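Rapport de projet de fin d'études
Automatisation du nettoyage des locaux : effets sur le travail des agents
Étude menée auprès de l'entreprise Prondby, site de Virkdale

1. Contexte et objet

La société Prondby assure l'entretien de logements de courte durée répartis dans la commune de Virkdale. Depuis le mois de juin, elle prépare l'introduction d'un robot mobile, désigné en interne sous le nom de Netel, chargé du rangement des accessoires sanitaires et du contrôle des sols. Les essais se déroulent d'abord dans un logement simulé. Le présent rapport examine ce que cette préparation modifie dans l'organisation du travail de l'équipe, qui compte 23 agents. 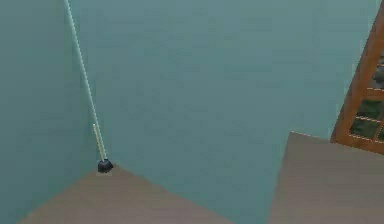
La répartition des tâches constitue le premier point d'attention. Avant le projet, chaque agent prenait en charge un logement complet, de l'entrée à la remise des clés. Le schéma étudié confie au robot les gestes répétitifs et laisse à l'agent la vérification finale. Or les objets à ranger ne se trouvent pas toujours à un emplacement dégagé : une ventouse appuyée dans l'angle de deux murs, la coupelle noire au sol, suppose une approche que les agents pratiquent sans y penser et qu'il a fallu leur demander de formuler. Ce travail d'explicitation n'était prévu dans aucune fiche de poste.

2. Méthode

Nous avons exploité 949 comptes rendus d'intervention rédigés par les agents, ainsi que les journaux de 2 623 essais simulés. Des entretiens collectifs ont complété ces données. Les essais interrompus par une erreur logicielle ont été écartés de l'analyse.

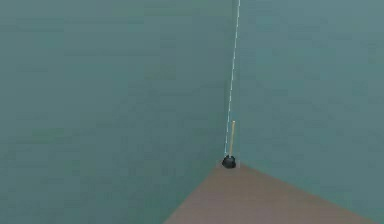 L'automatisation entraîne-t-elle une diminution du nombre de postes ?
Aucune suppression n'est envisagée par Prondby pendant la phase pilote, mais le contenu des postes évolue vers la surveillance et la reprise des tâches inachevées.

3. Résultats

Les agents interrogés signalent une baisse attendue des postures contraignantes, en particulier pour le travail au ras du sol. Ils expriment en revanche une inquiétude quant au rythme : la tournée serait désormais fixée par la disponibilité du robot. L'outil de planification Jardine, déjà en service, ne permet pas à l'agent de modifier l'ordre des logements,
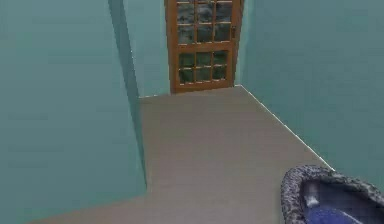 et les demandes de dérogation passent par le responsable de secteur. Nous recommandons que ce droit de modification soit ouvert aux agents avant tout déploiement, et que la formation, dont le volume total est fixé à 700 heures pour l'équipe, soit comptée comme temps de travail effectif.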